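Two Grippers and a Steamer: Bench Gallery
Posted by Marthinus Zwane, May 10, 2018

We spent two days comparing finger sets for the Stetlow arms, and the task we settled on was steaming buns. Remedios Dagdag proposed it on the grounds that a steamer has a slippery lid, a thin-rimmed pot and soft contents, so anything a gripper can get wrong it gets a chance to. I suspect lunch also came into it.

The candidates were the Groen fingers, which are stiff and pointed and look as if they were designed by someone who disliked food, and the Dristow fingers, which give a little when they meet something. We had 39 trials on the books by the end, not all of which I would show to a customer. Themba Potgieter drove, Lerato Hlongwane kept the log, and I carried things and had opinions.
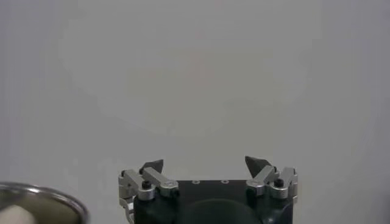 Wrist camera, fingers open, nothing between them. The steel bowl is down in the left corner.

The wrist camera deserves a word, as half our arguments were about it. It sits close enough to show the fingertips at all times, and the price is that the gripper body takes up the bottom of every shot. Themba likes it there. He says he drives better when he can see what he is driving. Lerato would give up the fingertips for a wider lens and has said so in the log, in the column meant for error codes.

Glass is where the two of them finally agreed. A clear lid on a white table is a rotten thing to look for from directly overhead, and the depth numbers we got off it belonged to the table underneath. We ended up aiming for the handle and treating the rest of the lid as a rumor. 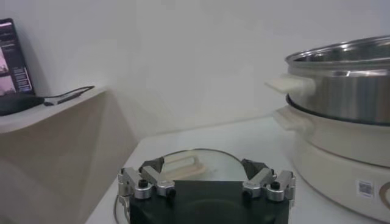 The Groen fingers did better at this than I had predicted, and I had predicted it loudly. Stiff tips go where you send them, so if the approach is right the grasp is right. If the approach is off by a little, they push the lid politely across the table until somebody hits stop. The Dristow set forgives a bad approach, then lets the lid sag on the way up, so you win the pickup and lose the put-down. Charmaine Ngcobo, who pays for all this, asked which was better. She got an answer with the word "depends" in it and went back to her office.

Force settings took most of the second day. The controller from Sonthorpe has a scale that runs to 900, and the useful part of it for a bun lives down at the very bottom, where one click is a light hold and the next is a thumbprint. We asked for finer steps. They sent us a new manual.

Last in the gallery is the wide view, with both arms at the table and the buns on their plate — the lid is lying flat on the left, by the cooker.
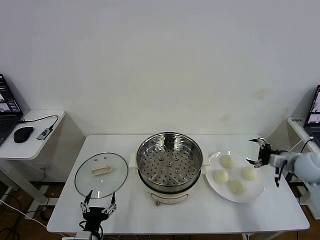 What we are changing before November

Softer pads on the Groen fingers, to start with. Themba wants the wrist camera tilted up a notch and Lerato wants it replaced, so it will probably be tilted. The lid stays in the test. Remedios is looking for a bigger steamer.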